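# Grulon Schlauchführung für Handgelenk und Unterarm – Produktseite mit Sicherheitshinweis

Stand: Samstag, 7. Februar 2026

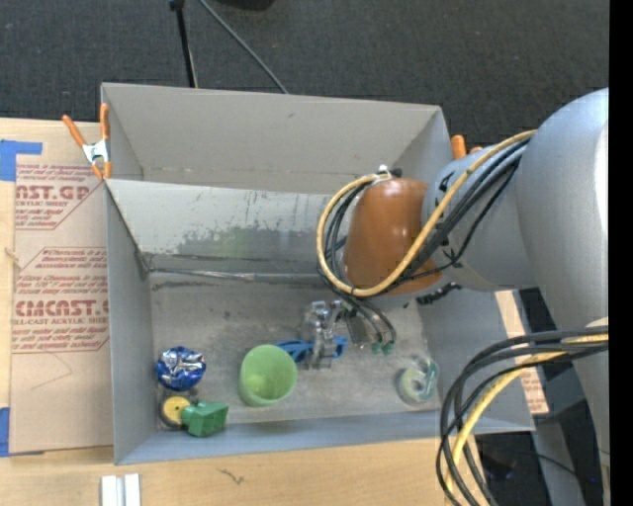 *Griff in die Kiste: Kabelbündel in weitem Bogen ums Handgelenk, Karton mit orangefarbener Federklemme gehalten.*

Liebe Kundinnen und Kunden, wer unsere Grulon schon länger im Einsatz hat, kennt sie als unauffälliges Zubehör: ein paar Klettbänder, zwei Schellen, ein Stück Geflechtschlauch, und die Leitungen am Roboterarm bleiben da, wo sie hingehören. Im Januar haben uns allerdings mehrere Meldungen erreicht, die wir sehr ernst nehmen und über die wir an dieser Stelle ausführlich berichten möchten, auch wenn das auf einer Produktseite vielleicht ungewohnt ist.

## Was passiert ist

Bei Griffen tief in einen Behälter hinein dreht das Handgelenk oft weiter, als man beim Einrichten denkt. Die vordere Schelle aus der Charge 88 kann sich dabei lockern. Die Leitungsschlaufe wandert dann nach vorn, wird immer größer und kann sich an der Behälterkante oder an einer Klemme verfangen. Bei einem Kunden, der Firma Jerneo, hat der Arm auf diese Weise einen Karton samt Inhalt vom Tisch gezogen und dabei den Stecker am Greifer abgerissen. Verletzt wurde zum Glück niemand, der Greifer war aber für den Rest der Woche außer Betrieb, und das tut uns wirklich leid.

Unser Kollege Ezekiel Zamora hat den Fall in der Werkstatt nachgestellt, mit einem ganz gewöhnlichen Karton und allerlei Kleinkram darin. Nach 30 Minuten Dauerlauf saß die Schelle bereits sichtbar schief. Schuld ist die Gummieinlage, die in dieser Charge zu glatt ausgefallen ist.

## Bin ich betroffen?

Die Chargennummer ist auf der Innenseite der vorderen Schelle eingeprägt (bitte bei ausgeschaltetem Arm nachsehen!). Steht dort 88, nehmen Sie die Schelle bitte ab und fahren Sie bis zum Austausch keine Kistengriffe mehr. Alle anderen Chargen dürfen Sie ohne Einschränkung weiterverwenden.

Den Ersatz schicken wir kostenlos, eine Rechnung brauchen wir dafür nicht. Schreiben Sie uns einfach über das Formular »Urban Service« und geben Sie die Stückzahl an.

## Montage der neuen Schelle

1. Arm stillsetzen, Not-Halt drücken und gegen Wiedereinschalten sichern.
2. Alte Schelle lösen, Leitungen auf Scheuerstellen und Knicke prüfen. Beschädigte Leitungen bitte nicht mit Klebeband flicken, sondern tauschen.
3. Neue Schelle ansetzen und beide Schrauben abwechselnd anziehen.
4. Not-Halt entriegeln und das Handgelenk von außerhalb des Arbeitsbereichs mit langsamster Geschwindigkeit in beide Endlagen fahren. Die Schlaufe darf sich weder spannen noch am Behälter anliegen.
5. Nach 10 Betriebsstunden den Arm erneut stillsetzen und den Sitz prüfen.

## Technische Daten

| | |
|---|---|
| Bezeichnung | Grulon Schlauchführung |
| Hersteller | Grurska |
| Schlauchdurchmesser innen | 30 mm |
| Klettbänder | 5 Stück |
| Schellen | vorn und hinten, je eine |
| Einlage | Gummi, ab sofort geriffelt |

Die geriffelte Einlage gibt es auch einzeln, sie passt in die hintere Schelle genauso. Wer ohnehin gerade schraubt, dem legen wir gern eine dazu, ein kurzer Vermerk im Formular genügt.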